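3.2 Surface finish and reported glare

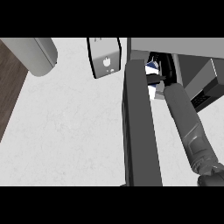 Figure 4. Rendered view of a white marble countertop with faint grey veining, with a strip of dark brown wood grain at the left.

Respondents were asked to rate the glare from their main kitchen work surface on a five-point scale, once in the morning and once after dark. Of the 458 households in the Uderdale sample, 39 did not complete the evening rating and were left out of this part of the analysis. Surfaces were grouped by colour and by finish, following the scheme of Magesa and Jasińska. Pale stone with light veining (Figure 4) was treated as a single group, whatever the depth of the veining.

Glare scores were higher for pale surfaces than for dark ones at both times of day. The gap was wider in the evening, when most kitchens were lit by ceiling fittings alone. Finish had a smaller effect than colour. Honed and polished stone differed by less than one point – a result that does not match the earlier Sondstead survey, where finish was the stronger factor. The Sondstead homes had larger windows, and the ratings there were taken in July.

A further 21 households had replaced their work surface within the past year. Their scores were more spread out and are reported separately in Section 3.4. Mixed surfaces, such as stone meeting timber, were coded by whichever material covered the larger area.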